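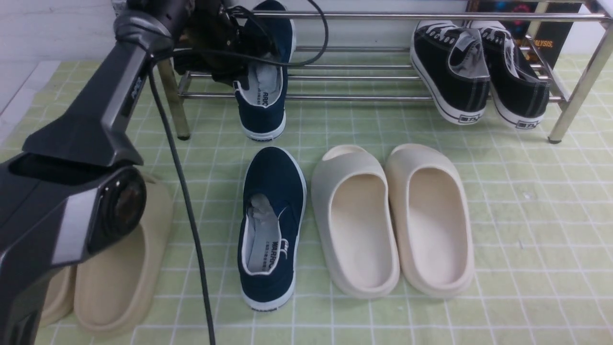
Shoe-sorting bench at Lillow, slides and one navy slip-on still on the mat.

Loose cable is the most boring fault in robotics and I'm sick of it being treated as housekeeping. In February our arm snagged its own line at the Traltard bench. Not hard. Just enough that the wrist pulled up short, the controller called it a collision, and the arm backed off and tried again. Same snag. It did that for about 15 minutes before anyone hit stop.

No one hurt, one connector cracked. The report said "operator error — cable not dressed." Great. Which operator? We run two shifts, and the checklist doesn't mention cables at all.

The Flukis software logged 372 retries. Three hundred and seventy two! It had every reason to quit and no rule telling it to. The limit was set to 700, a default, and I cant find anyone who remembers choosing it.

So, my view. A retry limit is a safety setting and should be signed off like one. Mine would be 2. Then stop, light on, person walks over. Yes we lose throughput. The Iwasaki cell next door stops on the second miss and they still ship thier quota.

And write up the cable as a design fault. If the arm can reach it, the arm will catch it sooner or later — doesnt matter who was on shift.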